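**Wanted: people willing to argue about how a robot should hold a cloth**

Berier is looking for readers and testers for the second draft of its handling code, the document that tells our operators what counts as a good grasp, a bad grasp, and a grasp we will all agree not to discuss. The first draft was written by engineers. It runs to 11 sections and defines "gently" three different ways.

The work is based in Brarkport. You'll spend part of each session at a bench, running the arm through the rules as written, and the rest of it with a pen, telling us which rules fell apart. Soft goods come first. Rigid parts have had decent rules for years, while cloth has mostly been left to fend for itself.
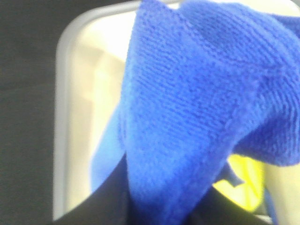
*Reading time: 2 minutes, or 7 if you stop to disagree*

Section 4 covers picking a blue microfiber cloth out of a tray with other things in it. At present it says the gripper "shall secure the item without undue bunching." Thabiso Mathebula, who edits the code, would like someone to tell him how much bunching is due. He has asked the engineers and received a diagram.

**What you'd be doing**

- Reading one section before each session and marking anything you'd have to guess at
- Running the pick and release steps exactly as written, even when you know better – especially then
- Logging drops, snags and double picks on the Uredik sheet
- Sitting through a wording meeting, with coffee

**Who we want**

You don't need a robotics degree. Laundry workers, packers, nurses, tailors and anyone who has trained new staff from a bad manual will be very welcome. You do need to be comfortable pressing the stop button without asking permission. That is rule 1, and the only one that passed review unchanged.

Please don't apply if you built any part of the Mathias controller. We like you, but you'll defend it.

**Terms**

Sessions start in February and finish by 4 p.m. There are 11 of them, and the fee is $1,000 for the full set, paid whether or not we take your advice. Reviewers are credited by name in the code unless they've read the final version and would prefer otherwise.

To apply, send us a paragraph on the worst written instruction you've ever had to follow, marked for Thabiso's attention. Résumés are optional. Please keep the paragraph to a paragraph.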